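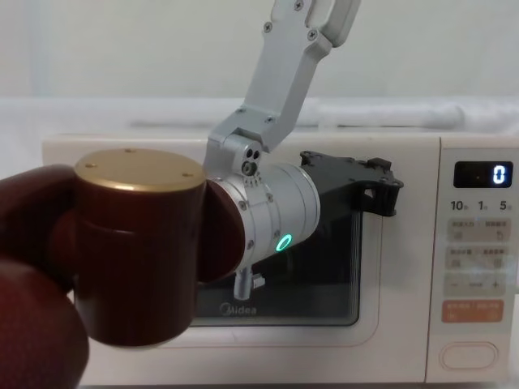 El horno de microondas en la cocina doméstica

Llevo tantos años escribiendo en esta enciclopedia de andar por casa que ya me tocaba dedicarle una entrada al microondas, el aparato con el que más he discutido en mi vida (y con el que más sopa he recalentado). Es un horno que calienta los alimentos mediante radiación electromagnética, casi siempre a 2,45 gigahercios, y lo hace agitando sobre todo las moléculas de agua. Las grasas y los azúcares también absorben energía, y por eso el relleno de una empanadilla abrasa cuando la masa está apenas tibia.

Origen

Nació de la tecnología del radar, poco después de la Segunda Guerra Mundial. Los primeros modelos comerciales eran unos armatostes del tamaño de una nevera, pensados para restaurantes y barcos, y a las casas llegó de verdad a partir de los años setenta. A la mía llegó bastante más tarde, un martes, de segunda mano, y mi madre lo tuvo un mes de repisa para el frutero antes de atreverse a enchufarlo.

Cómo funciona

La pieza principal es el magnetrón, que genera las ondas. Estas pasan por una guía hasta la cavidad metálica y allí rebotan formando zonas de mucha y de poca energía, de ahí el plato giratorio. La puerta lleva una malla metálica con agujeros muchísimo más pequeños que la longitud de onda (unos doce centímetros), de modo que la luz sale y las microondas se quedan dentro. ¡A mí esto me sigue pareciendo precioso!

Hay una creencia muy extendida, la de que cocina «de dentro hacia fuera». Pues no: las ondas penetran un par de centímetros y el resto del calor llega por conducción. Por eso conviene dejar reposar la comida — mi amiga Maricica Dobre deja la lasaña tapada 3 minutos y le queda mejor que a mí.

Recipientes

Vidrio resistente y cerámica sin adornos metálicos, sin problema. El plástico, solo si el fabricante lo indica. Yo uso desde hace años una fuente Vasiliu que heredé con una esquina mellada y que no pienso cambiar. Los huevos con cáscara revientan, y el agua calentada en una taza muy lisa puede pasar del punto de ebullición sin burbujear y saltar de golpe al moverla. Una cucharilla de madera dentro ayuda.

Limpieza

Un cuenco con agua y medio limón, unos minutos a potencia máxima, y luego un paño. El plato giratorio se friega aparte, y de paso se limpia el aro de ruedecitas, que siempre acumula migas.

Véase también: baño María, horno de convección, olla a presión.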